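Recording Group News
29/06/2019

The slipping fault at station two

Dear colleagues,

Many of you have asked why station two was closed for 13 days and why the basket task disappeared from the plan. I was asked to write this item, and I will try to be exact, also in the parts that are not pleasant for us.

The task itself is simple. The operator holds one gripper in each hand, takes the orange dish and puts it in the woven basket. We record the movement of both grippers, and from these recordings the arm at Requena learns to do the same work alone. We have repeated it so often that I think all of us stopped looking at it carefully. 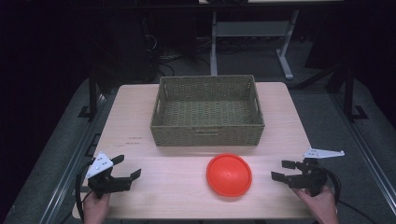 What went wrong

During a normal session the right gripper lost its hold on a dish. The jaws opened a little without any command from the operator, the dish fell against the edge of the table and broke in two pieces. One piece hit the operator on the wrist. It was a small cut and she continued to work the same afternoon, but it was a cut, and it had to go in the safety book. It was not written there until the next morning. This was my mistake and I have apologised to her.

When Marcelino Urquijo opened the gripper he found that one pin in the linkage was worn on one side. With a wide object the wear does nothing. With a thin rim, the two fingers are almost closed, all the force goes through the last few millimetres, and the pin can move in its hole. Then the pads relax for a moment. The operator does not always feel it in the handle, and this for me is the worst part of the fault.

Marcelino has tried to produce the slip on purpose. He held a dish by the rim, upright, and turned the wrist slowly over the basket, as we do in the task. In 40 attempts the worn gripper slipped 19 times. The gripper from station one, which is newer, did not slip at all, but I would not take too much comfort from this. It will have the same age one day.
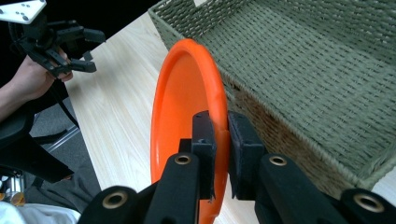
The second problem is the recordings. When the pads relax, the position sensor still says that the fingers are closed, so the file looks good and our check lets it pass. Maite Cabello has gone through everything made with the worn gripper. There are 1,238 recordings, and for the moment all of them are taken out of the training set. She believes that most can come back, but she wants to watch the video of each one near the moment of release, and this takes time. Please do not ask her every day for the number.

We have written to Roltent, who made the linkage for us, and they will send pins of a harder steel. Until they arrive, station two works with the spare pair from the Erico project.

What we ask from you

Before each session, close the fingers completely and try to move the pads sideways with your thumb. If they move, put the gripper in the red box and take another one.

Wear the thin gloves for all dishes and plates, also for a short test.

If something falls or slips, stop the recording and write it down at once, also if the object is not broken.

Do not tighten the joints yourself. Two of us had done this with good intention and it made the wear more difficult to find.

The basket task starts again when the new pins are fitted and Marcelino has repeated his test. The full inspection of all grippers, which was planned for October, will be done before the summer holidays. If you remember a slip that you did not report, please tell me or Maite. Nobody will be blamed for it, and for her the old cases are useful, even without the exact hour.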